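Utar vs Bokora, second leg: do they drop the high line?

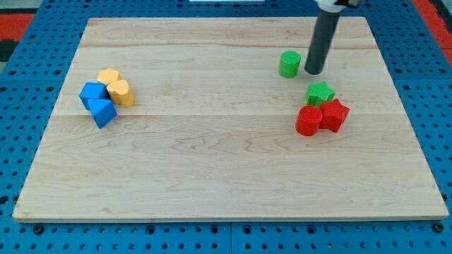

Replies (5)

halfspace_left
Tuesday, 7 p.m. kickoff. Utar lead by one from the away leg. Their back line held very high in the first match and Bokora got in behind it twice in the opening 12 minutes, both from the right channel. I would drop the line ten yards and let Bokora have the ball in front of the block.

tacklecount
Disagree. Bokora's center forward wants a deep block. He scores from crosses and second balls. Drop off and you concede corners, and Utar's zonal setup at the near post has been poor since the Urrego match.

halfspace_left
The Urrego goals were both set pieces off cheap fouls, a separate issue. Neither came from sustained pressure.

row_f_utar
The problem in the first leg was the press. The number 7 jumped to the fullback late every time, so the center back had a free pass down the line. Fix the trigger and the line can stay where it is.

tacklecount
Agree on the trigger. Janik pressed the same fullback with the winger starting narrower and Bokora went long for most of the match.

halfspace_left
Janik also lost that match.

tacklecount
To a penalty. They gave up very little in open play.

row_f_utar
Separate question, are away tickets gone? The club page said 600 on general sale.

northstand_bk
Bokora fan. Allocation was 1,000 in total, the rest went to season ticket holders. There were still some left this morning. Also our right winger is doubtful, so most of the above may not apply.

halfspace_left
Who plays there if he's out?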